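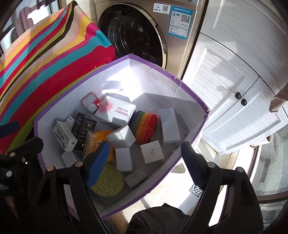
Cardboard box holding small packages and cleaning items.

Stadolden and Rikcombe Residents' Forum
Local News and Public Notices
Topic: Person in badger costume directing traffic at Rikcombe crossroads

Forum_Office
Posted June 2, 2013
Members will have seen the report in the Flirkiven Gazette concerning an individual in a full badger costume who directed traffic at the Rikcombe crossroads while the signals were out of order. According to the Gazette, the person stood in the junction for 40 minutes, declined to speak to motorists and left on foot towards Stadolden before officers attended. No injuries were reported. This topic has been opened so that discussion may be kept in one place. Members are reminded that speculation as to the identity of any individual is not permitted and will be removed.

Stadolden_Parent
I was present in the queue on the Stadolden side and wish to record that the traffic moved well. The signals were dark when I arrived and drivers were edging forward without any order. The badger gave clear hand signals, allowed the bus through first and held back the side road until it had cleared. I have seen the junction managed less ably by persons in high-visibility jackets.

RikcombeNorth
With respect to the previous member, that cannot be accepted as a sound basis for managing a junction. A member of the public has no authority to stop vehicles, whatever he or she is wearing. Had there been a collision, the question of who was to blame would have been most difficult to settle. I would also ask how well a person can see from inside a costume head of that size.

Gravel_and_Kerb
The Gazette states that the costume was of the type supplied by Msimang Costume Hire. I should like to know on what evidence. There must be a good many badger costumes in the district following the carnival, and it is unfair to attach a business to the matter on the strength of one blurred photograph on page 5.

Stadolden_Parent
In reply to RikcombeNorth – the alternative on the evening in question was no management at all. I reported the fault by telephone and was informed that an engineer would attend when available. I make no general argument for badgers.

Old_Tollhouse
Members may wish to note that this is the second incident of its kind. Last June a person in the same costume, or one very like it, was seen returning shopping trolleys to the rank behind the Rikcombe precinct. That was also reported in the Gazette, although the animal was then described as a skunk. A correction appeared the following week.

RikcombeNorth
Returning trolleys is a harmless activity and I have no objection to it. Standing in a live carriageway at dusk in a black and grey outfit is another matter. I have written to the highways department asking for two things: a statement on the signal fault, and a clear notice to the public that they should not obey directions given by persons in fancy dress.

Forum_Office
One post has been removed for naming a member of the public. A further post has been removed for naming a dog.

Lower_Rikcombe_73
I must disagree with RikcombeNorth on the notice. It would invite every joker in the county to try it. The Gazette has already given the matter the whole of its front page, and the library closure was moved inside to make room. That seems to me the more serious complaint, and I have written to the editor accordingly.

Gravel_and_Kerb
I agree with Lower_Rikcombe_73 as to the library. I do not agree as to the notice, which need not mention badgers. A plain reminder of how to approach a junction when the signals have failed would be sufficient. Drivers should treat it as unmarked and proceed with care. Very few appeared to know this.

Old_Tollhouse
The Gazette has amended its online report this afternoon. It now says "a costume resembling a badger" and the reference to Msimang has been taken out. The headline is unchanged and still contains the pun.

RikcombeNorth
I am obliged to Old_Tollhouse for that information. I have had an acknowledgement from the highways department, which states that my letter has been passed to the animal welfare team. I have written again.

Stadolden_Parent
The signals were working when I came through this morning. The sequence on the Stadolden side is, if anything, slower than before – the right-hand filter let two cars through and then went red. I would ask RikcombeNorth to add this to the next letter.

Forum_Office
Comments on signal timings should be placed in the Roads and Pavements section, where there is an existing topic on the Rikcombe filter lane. This topic remains open for matters relating to the Gazette report only.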